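Unit 4. Gathering demonstrations with the hand-held gripper

Notes for the practical part of the course. Prepared by Chia-jung Tu. Please read before you come to the lab session in February, and bring a printed copy or keep one open on your phone.

1. What we want from this unit

In Unit 3 we trained a small policy on examples that other people had recorded. The results were acceptable, but most of you wrote in your reports that you did not know why some examples were good and others were bad. In this unit you make the examples yourself. At the end, each group must hand in 80 accepted episodes of one task, together with a log sheet and a short text of two pages.

An episode is one complete performance of the task by one person, from the start pose to the release of the object. If you stop in the middle and begin again, it is two episodes, and the first one is rejected.

2. Terms used in these notes

Demonstrator: the person who holds the gripper.
Logger: the person who writes the log sheet and says "start" and "stop".
Site: the table or surface where you record, with everything that stands near it.
Approach: the part of the episode before the fingers touch the object.
Grasp: the moment the fingers close and hold.
Release: the moment the fingers open and the object stays where it was put.

Some papers use "trajectory" or "rollout" for what we call an episode. In this course a rollout is only what the trained policy does, never what a person does. Please keep this difference in your reports. I had to correct it many times last year.

3. Choosing the site

Do not record everything in the lab. The lab tables are all the same gray and the light never changes, so the policy learns the gray table very well and fails on any other. The group from the Lindus building recorded 400 episodes on one lab bench two years ago. Their policy could not find a cup on a wooden surface, and they had no time left to record again.

Each group must use at least two sites. One should be outdoors or near a large window. Ordinary tables in ordinary places are good. You do not need to clear away the things which are already on the table, if they do not block the hand. The policy should learn that a bottle at the back of the table has no part in the task. But once an episode has started, do not touch these things. Between episodes you may move them, and you should write it in the log.

If a person walks behind the table, continue. If a person asks you what you are doing, stop, answer politely, and mark the episode as rejected.

4. Choosing the object

For the first task we use small objects from daily life with a rigid body. The computer mouse is our standard object. It is low, it has a rounded back, and its two sides are not parallel, so a careless grasp slides upward. This makes it more useful for teaching than a wooden block, with which almost any grasp is successful.

Use a mouse without a cable, or a wireless one with the power switched off. If you use a mouse pad, a pad with a print is allowed, also a very busy one. Change the pad or turn it after every 30 episodes.

5. Before the first episode

Check the gripper. The finger plates must be tight and the screws must not turn by hand. Look at the contact strips from the side. When a strip has begun to peel off at the lower corner, tell me and I will give you a new pair. Do not repair it with tape. The tape is shiny, and its surface has less friction than the strip.

Clean the lens with the dry cloth in the case. Then open and close the fingers fully three times while recording. We need this part for the calibration of the finger width, and without it the processing script (named Cukent, on the course server) will refuse the whole file.

6. Procedure for one episode

6.1. The demonstrator holds the gripper above the near edge of the table, fingers open. The logger says "start".

6.2. Move toward the object at a calm speed. New demonstrators are usually too fast. The motion should be slow enough that you could stop it at any point.

6.3. Turn your wrist during the approach, not after it. The fingers should arrive already in the correct direction, one at each side of the object.

6.4. Bring the strips down beside the object before you close. For the mouse, the strips should stand upright near its sides, with the mouse pointing away from you. Keep the fingers level with each other. If one finger is lower, the mouse will rotate when you close. 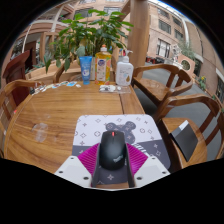 6.5. Close the fingers until the object is held, then wait for one breath. This short pause is important for the segmentation, which looks for a moment of no motion.

6.6. Lift to the height of a hand, carry the object to the target place and put it down. Open the fingers only when the object stands on the surface. Move back to the start pose. The logger says "stop".

7. When to reject an episode

Reject it if the object falls, if you correct it with your free hand, if your sleeve covers the lens, or if you forget the pause. A slow or slightly ugly episode is not a reason to reject. Nearly all groups reject too much on the first afternoon and then hurry at the end.

8. Handing in

Copy the files to the folder Hourani on the server, one subfolder for each site. The log sheet goes in the top folder. Groups who borrow the Ullunico case must return it with both batteries charged.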